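About Clata

Hi, I'm Nomvula Nkuna, and I run Clata together with Hye-jin Song. We collect examples of robots doing ordinary handling jobs, and we sell (or sometimes just give) those examples to the people who train robots to do them without help. If you've ever taught a kid to tie a shoe by doing it in front of them over and over, you already get the idea. We do the shoe tying. Lots and lots of shoe tying!

We started in the back of Hye-jin's old repair shop on the Fernitz side of the river, with one arm, one table and a heater that tripped the breaker. There are 6 of us now, with 5 stations and a proper lease, and we're still arguing over who gets the chair with armrests.

How we work

Every station has an arm, a gripper with a small camera right at the wrist, and a person steering. The person does the job through the arm, start to finish, and we save everything: what the camera saw, where the joints were, how wide the fingers were open. One run through a job is an episode. A good operator gets very smooth at it, and then (this took us a while to learn) we have to ask them to be a little less smooth, because a model that has only ever seen perfect approaches gets lost the first time it comes in crooked. So we start from odd angles. We nudge things. We miss on purpose and go back in, and we keep the miss.

Our biggest set so far is called Bisel. It's 4,000 episodes across 21 objects, nearly all of them small housings, lids and boxes, the kind of thing that gets picked up and turned over a hundred times a day on a bench. Da-eun Seo planned it and she was strict about it. Same task wording every time, no skipping the boring objects, and nobody gets to call an episode bad just because it was ugly.

Boxes sound easy and they really aren't. A plain block with rounded edges looks nearly the same from three sides, so the model has to find something to hang on to, like a seam or a screw hole, and then work out which way up it is from that. Add a bit of tilt and a bit of motion blur and even our own labelers have to stop and think.
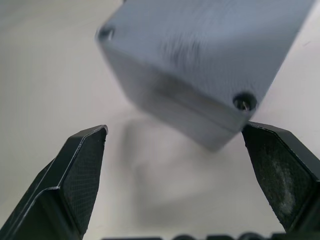
Labeling is Ye-seo Bae's corner. She goes through the episodes and marks where each approach begins, where the fingers close and where they let go again, and she writes a short plain sentence for each part. She also has the final say on what leaves the building, and yes, she has sent my episodes back. More than once in February.

Si-eun Jeon keeps the stations running, swaps out worn finger pads and checks the cameras at 7:30 every morning before anyone sits down. She's the newest of us and came over from Tejada, where she worked on packing lines, so she has strong feelings about cable ties.

Working with us

We like small, odd requests. If you have an object your robot keeps fumbling, send us a couple of them and tell us what you'd like done, and we'll write back with a plan and a price. You're welcome to come by and try steering an arm yourself, too. It's harder than it looks, and there's usually coffee.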